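Subject: Re: [sial-tasks] egg carton set, what counts as a keeper

On Friday a list member at Tavska wrote:

> We pulled the egg carton episodes and trained on them overnight. The policy
> reaches for the lid well enough but hesitates a lot before it starts moving.
> Are the idle steps at the beginning trimmed or not? Also, is the lid always
> open at reset, and do you keep episodes where the operator misses the first
> close and tries again?
>
> We would like to add our own runs to the same pool if the rules are written
> down somewhere.

They are not written down, so I'll put them in this message and copy it to the Drovent wiki later.

**Idle steps.** Not trimmed in the May upload. The operators at Arnberg were told to wait for the sim to settle before touching the controls, and some of them waited a long time. I have a script that drops leading steps until the commanded pose changes. It leaves 20 steps in front of the first motion. Please use that on your side until I re-export.

**Lid at reset.** Always open for this task. The closed-lid start belongs to the opening task and has its own folder. If you find a closed one in the carton-closing folder, send me the episode number and I'll move it.

**Retries.** Kept, if the lid ends up shut. We recorded 2354 episodes and 1956 passed the check. The check only looks at the lid hinge angle at the last step. It doesn't look at the egg at all, which I think is a mistake, and I'd like to change it before anyone adds more data.

**Carton pose.** Randomized in position and rotation. The operators found the far left placements harder to reach, and I suspect we have fewer passes there. I haven't plotted it yet. If you are going to record, please start with those.

A start from the wrist view, for reference:

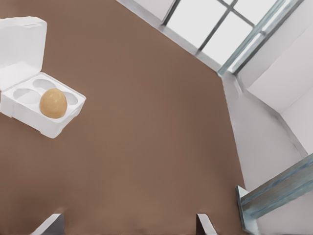 *Wrist view, lid up, one egg in the front cup, gripper open.*

For new runs, please follow these:

- Begin with the gripper open and the carton in view.
- Close the lid from behind with one finger or both, either is fine.
- Don't push the carton across the table to get a better angle. We cut 9 episodes by hand for this and I probably missed others.
- Hold still for a second after the lid is down, then end the episode.
- Save failures too, in the separate failures folder. They are useful for the success classifier.

Use the same control rate as the May upload. If you record at a different rate, say so in the notes file and don't resample it yourselves.

I can merge a small test batch next week. Send that first, before you put operator time into a full set, and I'll run the loader on it and report back to the list.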